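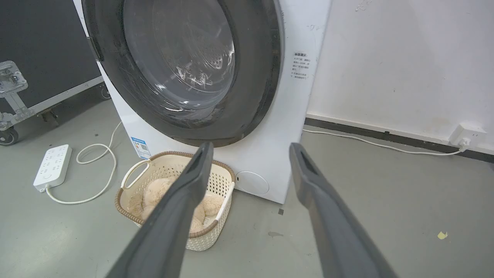 A front-loading washing machine with a few scratches on the rim of its door.

Show Me the Room Where You Fold Things

5 April 2021

I have a weakness for celebrity house tours, and I may as well admit it at the start so that you know who you are dealing with. Give me a cup of tea, a blanket and a movie star walking backward through a set of tall doors saying "so, come on in, this is us," and I'm lost to my family for the evening. I have been this way since I was small enough to read my aunt's magazines under her kitchen table. She took Uvine every month, and she let me have it once she had finished with the recipes. I skipped the interviews and went straight to the houses, the way other kids went straight to the comics.

So please take what follows as a complaint from a friend. I think the house tour has gone stale, and I think I know why, and I would like somebody to fix it before the next season of Panine comes out in September.

If you haven't seen Panine, it's the streaming series where a well-known person shows you around their home while soft piano music plays, and it is beautifully made. I have watched all 8 episodes of the last season, two of them more than once. And I could not tell you, hand on heart, which house belonged to whom. There was a long pale sofa. There was a bowl on a table with nothing in it, or else with 400 lemons in it. There was a kitchen with no toaster. Somebody touched a wall and said it had been plastered by hand. Then we went out to look at the pool.

What I want to know is where the people are in all of this. I don't mean the butler or the chef, and I certainly don't want to see anyone's medicine cabinet. I mean the signs that a family gets up in the morning and makes a mess and goes to bed again. The old magazine spreads had plenty of it. I remember an actress in Uvine sitting on her staircase with a heap of boots behind her, some of them children's boots, and one of them lying on its side. I remember a singer's kitchen with a calendar on the wall that had a dentist appointment written on it. I stared at that calendar for ages. A dentist appointment! She had a gold record in the bathroom and she still had to go and get her teeth looked at on a weekday like my mother did.

That little jolt is what I come for. You look at a house like that and you get the marble and the view, which is the dream part, and then you get the boots, and for a second the person who lives there seems like someone you could be stuck in an elevator with. Take the boots away and you are left with a hotel. A very nice hotel, and I would happily stay five nights in it, but I don't need to be told about the owner's childhood while I'm there.

Now, I understand why it happened. Famous people have been burned. You leave one bank statement on a counter and the whole world has zoomed in on it by lunchtime. There are security worries too, real ones, and I would never blame a parent for putting away every photo of the children before the crew arrives. And a lot of these homes are half for sale anyway. Culano, that hillside development everyone seems to be buying into lately, had three houses in last season's Panine, and I would bet my good casserole dish that at least one of them was listed before the episode had finished its run. If you are hoping to sell, naturally you hide the boots.

But privacy and blandness are two separate things, and I wish the people who make these shows would stop treating them as one. You can keep your children's faces out of it and still let us see that the dog has chewed the leg of the table. You can skip the bedroom altogether (I would thank you for it, I always feel I should knock) and take us to the laundry room. I mean it about the laundry room. I have been watching these tours for most of my life and I can count the laundry rooms on one hand with fingers left over. Every one of those houses must have a place where the towels go, and somebody in that house has opinions about how they are folded. I would trade the wine cellar for it in a heartbeat, and the screening room too, and you can throw in the room that is only for wrapping presents.

My sister says I am being unreasonable, and that if she had that kind of money she would want to show off the good parts, the same as anyone who vacuums before company comes. She has a point there. I vacuum before company comes. I have been known to shut a door on a whole room and lean on it. But the friends I love best are the ones who come in through the side door and move the newspapers off the chair themselves, and I can't help thinking that a host who wants to be liked by a few million strangers could stand to leave one chair uncleared.

There is one show that comes close. Jakab is a small production, four short films so far, and the famous people in it are not all that famous, which probably helps. In the second film a retired ballroom champion spends most of her time looking for her reading glasses. She goes through every room of the house to find them, and we go along with her, and so we see everything, chandeliers and all, without once being told to admire it. She apologizes for a drawer. The drawer is full of batteries and string. I have the same drawer, and I'd guess you do too.

I don't know whether a bigger show could get away with that. There are publicists to please, and the piano music must cost something. But if anybody at Panine happens to read this, I would ask for one ordinary door per episode, opened without tidying first. Five minutes would do it. I'll bring my own tea.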